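The Cable That Lives on My Kitchen Counter
By Merle Tipoki

I own a thin gray cable, and for most of this year it has lived on the kitchen counter.

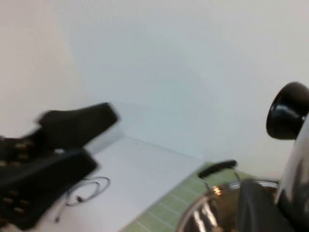
My kitchen in Plirnwood is small enough that I can stir a pot and open the front door at the same time (almost). The counter is white, then it gives way to pale green tile, and I fell for that tile the minute I saw the place. Pots go on the green part. The white part is supposed to be for chopping, and what it collects is cords, mail, rubber bands and one glove.

So I called Adel El Ouafi, who clears out kitchens for a living over in Hurnau and is much nicer about it than I expected! He came by on a Tuesday and asked me to pick up every single thing that wasn't food or something I cook with. I filled a bag with 14 cords. Fourteen! I could name the job of maybe four.

His rule is that a cord gets a label or it gets recycled, and you have until dinner to decide. I used masking tape and a pen – fancy labels are how I put things off. The long ones I wound around my hand and tied with a bread tie. The short ones went in an old tea tin by the door.

The gray one gave me trouble. It loops back on itself however I lay it down, and I tried it in everything I own with a hole in it, including a radio from my aunt. No luck. Adel said let it go. I said give me a week.

That was some 16 weeks ago. The mail has a basket now, the glove found its partner, and I chop onions on the white side like a grown woman. I still haven't labeled the gray one.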